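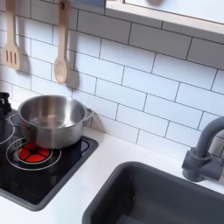

Early Childhood Education: Play and Learning
Unit 9 handout: Pretend play in the preschool years
Instructor: Dean Greenwood

Read this before the June session. It goes with the second half of the chapter on symbolic thought.

What counts as pretend play

A child is pretending when she treats a thing, a place or herself as something else and knows the difference. Drinking from an empty cup is the usual first sign. Most children do it in their second year, first on themselves and later on a doll or a parent.

Terms you need

Object substitution: one thing stands in for another. A block becomes a phone. Younger children do better when the stand-in looks like the real thing.

Role: the child takes a part such as cook, baby or bus driver, and keeps to what that person would do.

Script: the order of events the children share. "Shopping" has a script. So does "bedtime." Children from different homes may bring different scripts and have to work them out.

Metaplay: talk about the play from outside it. "Let's say the baby is sick now." 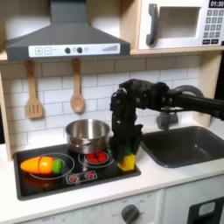

Parallel play and shared play are often mixed up in student reports. Two children each making soup, with no talk and no shared plan, are in parallel play. Once one says "mine is for your party" and the other accepts it, the play is shared. Write down the words they use, as your coding will depend on them.

Observation task

Work in pairs. One person watches, the other keeps time. Observe one child for 36 minutes and note each role, each substitution and each case of metaplay. Slamet Rahman and Decha Mahawong have the sign-up sheet for the Gresora preschool. Do not join the play. If a child hands you something, take it, say thank you and go back to your notes.

Reports are 753 words at most, not counting the coding table. Hand in 2 copies to Room 9. Yusri Sembiring will take questions on coding after class.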